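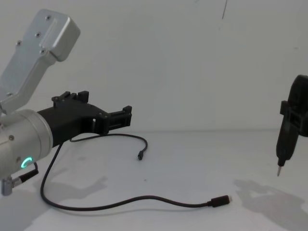 Figure 3. Robot arm with a silver wrist joint; the ring on the front of the joint is lit green.

4.2 Legibility of the denomination numerals

The second study dealt with the numerals alone. Earlier work on the Drascombe series had treated numeral, portrait and ground colour as one unit, which made it hard to say which of them a reader was relying on. We therefore redrew the four notes with the portrait removed and the ground printed in a single flat tint. Two numeral styles were compared: Gusow, a narrow face with closed counters, and Han, a wider face drawn for this project by the second author.

Each numeral was set at 15 mm and placed in the upper right corner, following the layout in Section 3. Sheets were printed in one run on uncoated cotton stock and trimmed by hand. Small differences in trim were measured and found to be below the tolerance given in Table 2, so no sheets were withdrawn.

Seventy-three participants took part. All read the notes at arm's length under two levels of lighting, the lower one chosen to match a dimly lit shop counter. A participant was shown one note at a time and asked to say its value aloud. Answers were scored as correct, wrong or withheld. A withheld answer was not counted as an error -- we return to this choice in Section 5.

Of the 364 answers kept after screening, those given for Han were more often correct under low light. Under normal light the two styles could not be told apart. Most of the wrong answers for Gusow came from the 80 note, where the first digit was taken for a 6 or a 3. Opening the counters by hand on a spare set of proofs reduced this confusion, but the change was tried on too few sheets to be reported as a result.

Ground colour had a weaker effect than expected. Mensah and Vasiliauskas reported a clear gain for warm tints in the Grulano proofs, but those notes also carried a heavier outline round the numeral, and the two factors were not separated. With the outline held constant, we found no difference between the ochre and the blue-grey grounds. The green ground was slightly worse than both under low light.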